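Reusing hinged-lid mailer boxes for small orders – worth it?

Packing and Shipping > Materials

vellis_paper
I sell stationery and small fabric goods out of Zisdale. Up to now I've bought new hinged-lid mailers, but a local shop will give me their used ones. Same style, plain kraft, lid folds right back. Does the board hold up for a second trip? Packed weight is under 2 kg.
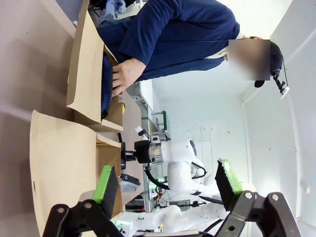
Re: Reusing hinged-lid mailer boxes
flutegrade
At 2 kg, yes, if the score lines are sound. Fold the lid back flat and look along the hinge. If the outer liner has cracked, recycle it. Board loses stiffness every time it's creased, and the corners go first.

Re: Reusing hinged-lid mailer boxes
paucar_dispatch
Disagree. I tried this for a month in January. Of 40 reused boxes, 10 arrived with crushed corners, all paper goods. The cost of resending wiped out the saving.

flutegrade
Were they stored flat? Damp does more harm than handling. Mine sit on a shelf off the concrete – no trouble so far.

paucar_dispatch
Stored made up, in a garage. Fair point, but most people don't have a dry room to spare.
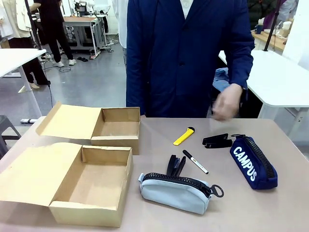 I'd also count the labour. Peeling old labels and covering barcodes takes longer than folding a new blank. If you miss a barcode, the parcel can end up going back through the wrong depot.

vellis_paper
Labels are the part I hadn't thought about. Would a full-size label over the old one do?

flutegrade
Only if it's opaque. Black marker over the old barcode first, then the new label on a clean panel. Keep it off the lid seam.

prekau_mailers
Middle option: reused boxes for fabric, new ones for paper. Fabric doesn't care about a soft corner. I changed over 20 orders ago and have had no complaints.

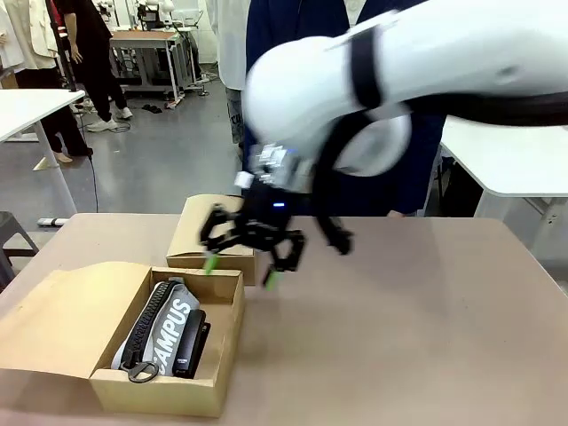

Kraft box with the lid folded back flat.

paucar_dispatch
I could live with that split. Still wouldn't put notebooks in a used one.

vellis_paper
Will go with the split and check hinges as they come in. Does anyone have a preferred tape for the front flap? Paper tape lifts on me in cold weather.

flutegrade
Water-activated, 48 mm or wider. Press it down for a few seconds at each end.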